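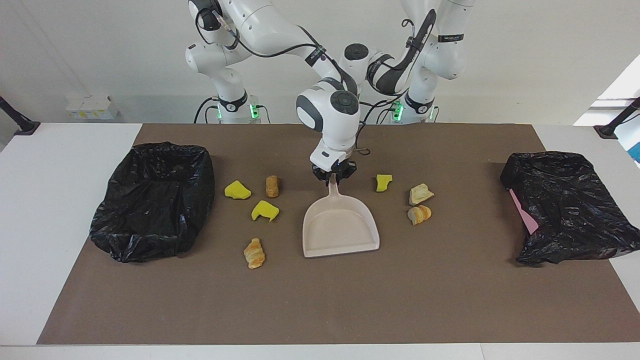 Mevadik 2 adds lock screen tiles and drops the old sync service

Montes has released version 2 of Mevadik, its list and reminder app for phones and tablets. The update moves the app's tiles on to the lock screen, replaces the sync service used since launch, and changes how repeating reminders are stored. It is being sent out in stages, and all existing users should be offered it by the end of April.

Lock screen tiles come in two sizes. The small tile shows a single figure, such as the number of items left on a list. The wide tile shows the next reminder with its time and the name of the list it belongs to. Both are read-only. Tapping either one opens the app at the matching list, after the phone has been unlocked. Items can be ticked off without opening the app only from the home screen tile, as before.

Tiles refresh when a list changes on the same device. Changes made on another device appear at the next background sync, and the timing of that is set by the operating system. Montes says a tile may therefore show an older figure for a short time, mainly when the phone is in low power mode. A small clock mark is shown on the tile if the last sync failed.

The larger change is to sync. Earlier versions sent the whole list to the server each time an item was edited. Version 2 sends only the edit. On a test list of 900 items, Montes reports that the data sent over a working day fell by 80 per cent. Lists of a few items will show little difference. Edits made offline are held in a queue and sent in the order they were made, and if two devices have changed the same item, both versions are kept and the user is asked to choose.

The new service runs on servers hosted by Grollwood. Accounts are moved across the first time the updated app is opened, and the app needs to stay in the foreground until the progress bar has cleared. Shared lists move only when the owner of the list has updated. Until then, other members can read the list but cannot add to it or edit it from version 2. Members still on the old version are not affected.

Repeating reminders are now saved as a rule with a list of exceptions, in place of a set of separate dated entries. Deleting one reminder in a series no longer breaks the link between the rest. Series made in earlier versions are converted during the move. Any series with a custom end date should be checked afterwards, as end dates set in a different time zone can shift by a day. A fix for this is planned for the next maintenance release.

Export to plain text and calendar file remains in place. Import from Miramgate, the note-taking app, has been added and covers headings, tick boxes and due dates. Attachments and drawings are skipped, and the import log gives the name of each note where something was left out. The import is one way, and later changes in Miramgate are not picked up.

The update is free to existing users. The old sync service will stay on in read-only form after the rollout ends, so that devices which have not been updated can still fetch their lists. Montes has not given a date for switching it off. The version number can be found under Settings, then About.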